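Wrist camera demos for suturing: keep the failed throws or delete them?
Posted in Learning from Demonstration > Data collection
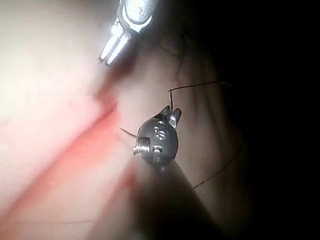 Hello all. I am in the second month of recording demonstrations for a needle handover and suturing policy, and I have a doubt about what to keep. I tried to search the older threads first, but most of them are for pick and place with boxes and cups, and I think thread is a different animal.

My setup, in short. Two instruments over a practice pad, teleoperated by one person. The main view for the policy is the small camera at the wrist. We also have a fixed camera from the side, but the network does not see it for now, I use it only for checking. The recording software is Cutorance, the version from December. So far I have 320 episodes. Of these, 40 are what I call "dirty": the needle turned in the jaws, or the thread went behind the instrument and the operator had to pull it free, or the operator stopped and started again from the approach.

My supervisor wants to delete all 40, so that the set is clean. The two operators say no, because in these episodes one can see how a person recovers from a bad position. I understand both sides and I cannot decide.

There is also a second problem. The lighting comes from one side, and on the other side the view falls off to nearly black. When the thread passes there I can hardly follow it with my own eyes. I do not know if I should fix the light now, in the middle of the collection, or continue with the same light so that all episodes match.

Thank you for any advice, and please excuse my English.
vu_tissue_bench

Makis Papadakis
Please don't delete anything. Disk is cheap and operator hours are not.

What I would do is to separate the dirty episodes by type, since you have put together three things which are not the same.

The needle turned in the jaws. Keep them if the operator corrected it and finished the throw. The policy will meet this situation very often, and if it has only seen perfect grasps it will have no idea what to do. If the operator gave up, keep the file but do not train on the last part.

The thread behind the instrument. Here I would look at each one. When the operator could free the thread by looking at the wrist view only, it is a good example. When he looked at your side camera, or simply leaned over and looked at the pad with his eyes, then the action has no cause in the picture which the network receives. Such an episode teaches it to make a movement for no reason. We lost a lot of time in Clulthorpe on exactly this mistake. The operators were very skilled, but they were looking at the wrong screen. Now we cover the side monitor with a cloth during recording.

Stopped and started again. Cut at the restart and treat it as 2 episodes, the first one marked as failed. Be careful with the pause in between. If you leave in the seconds where the hands do not move, the policy will learn to stand still, and once it stands still it stays there forever. I have seen this more than one time.

On the light: fix it, but not all at once. Record a small batch with the new light, then a small batch with the old one, and go on mixing. If you change on one day and never go back, the model can learn the old light together with the old habits of your operators, and you will not be able to tell one from the other.

Also write down the state of the thread at the start of each episode, how long the tail is and on which side it lies. I didn't do it and I am still sorry.

tesar_user_lab3
i would delete them. clean data is always better, we did the same for Tesar and success went up. also maybe try a bigger model

Orla_k
I don't agree with the answer just above this one, or at least not without knowing the task. For rigid parts we also filtered hard and it was fine. With thread it was not fine, because the thread never lies the same way twice and the policy is outside of the clean examples very quickly.

One thing to add to what Makis wrote. Look at what your shiny metal parts do to the exposure. If the camera is on automatic, a bright jaw coming into the view can make everything else darker, and then the dark side becomes worse exactly at the handover, when you need it most. Lock the exposure and the white balance first, and only after this decide if the light itself is bad. For us this was half of the problem. A second small lamp on the dark side was the other half, with some paper in front of it so it does not make new reflections.

And please label now, while the operators still remember the sessions. We used 2 marks per episode, one for the result and one for "was there a recovery, yes or no". It takes very little time at the end of each recording. After some weeks it is impossible, everybody has forgotten.

vu_tissue_bench
Thank you, this is very useful. I checked, and the exposure is on automatic, so I will start there. About the side monitor I am a little afraid to ask the operators, but I think the answer is that they look at it all the time. I will go through the 40 again with the three groups from Makis, and I will keep the restarts as separate files.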